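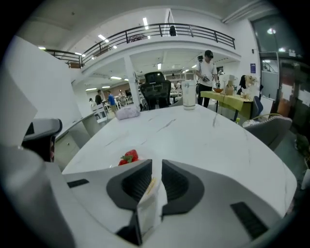
Teaching the hand before the arm

The software team at Irnus spends most of its mornings on a problem that sounds too small to need a team. A gripper closes on something soft, and the controller has to decide when to stop.

Helmi Kokkonen, who leads the control group, says the trouble starts well before contact. Her planner, Kuslow, takes wrist-camera video and predicts a short run of motions, then throws most of them away and predicts again. Early versions looked fine in replay and hopeless on hardware. The delay between a camera image and the matching finger position had drifted, so the policy learned to close late.

"We spent all of March on timestamps," she says. "I wouldn't recommend it, but the model stopped crushing fruit."

The training data comes from hand-held grippers that people carry around and use on ordinary things: a strawberry, a folded card, a plastic bag. A tool called Larow lines up the video with the finger width and flags any recording where tracking has jumped. Of the first 600 recordings, 415 passed. The rest went into a folder the group still argues over, as some of the failures are only a few bad samples in an otherwise useful clip.

Marble patterns are a known nuisance. Faint veining gives the tracker few corners to hold on to, and a glossy tabletop can hand it false ones from the ceiling lights. Kokkonen's fix was to lean on the motion sensor for short gaps and let the far side of the room correct the estimate afterwards. Chair backs and railings make good landmarks. People walking past don't, and Larow masks them out.

Grip force is handled separately. Kuslow asks for a width and a closing speed, and a small loop running underneath limits the motor current. Keeping the two apart means the planner can be retrained without anyone retuning the motors - a job that used to take more than 9 hours.

The next release moves the masking step onto the gripper's own computer. Six units are running it now.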